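Search this site
Go
Jolien Coppens and Stavros Ionescu
February

4.2 The rack, and where people leave the second plate

We had not expected to spend so long on dish racks when we began, but the households we visited in Nallmont kept bringing us back to them, usually over tea and usually while something was being put away. Of the 390 people who filled in our kitchen diary, a good many wrote more about the rack than about the sink — how far apart the pegs were, which end filled up first, whose turn it was to empty it. Vukadinović, in the earlier study we have leaned on throughout, calls this the "waiting place" of the kitchen, and we have grown rather fond of the phrase.

The simplest kind of rack is the one we kept meeting: two rails, a row of upright pegs, and nothing else to go wrong. A plate stood between the pegs takes up hardly any room along the rail, whereas a plate laid flat claims a whole patch of worktop for itself (one diarist in the Kandeck flats called hers "the plate that lives in the way"). Our interest in this section is in the stage when one plate has a place in the rack and another is still lying somewhere else. Diary writers described that stage with surprising warmth, and 5 of them drew it for us in the margin.

Figure 7 gives two views of the arrangement we discuss, with a light wooden rack on a green cloth.
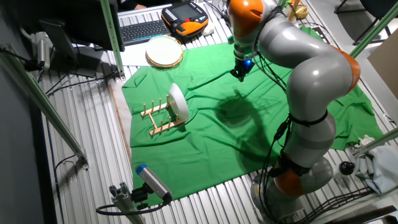
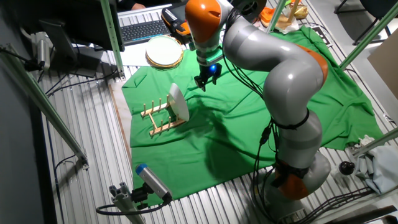 Figure 7. One white plate upright in the rack, and a second plate lying flat near the top edge of the cloth.

Reading time: 5 minutes

The flat plate is easily told from the other by its rim, and we would ask the reader to keep the distance between the two in mind, as it matters for the diary entries that follow. People who wrote of a plate left at arm's length tended to call the job half done, while those whose plate lay right beside the rack often called it finished, even with the plate still flat. We return to this in Section 5, together with the replies from Andus.

Contact the authors | Copyright the authors | Back to top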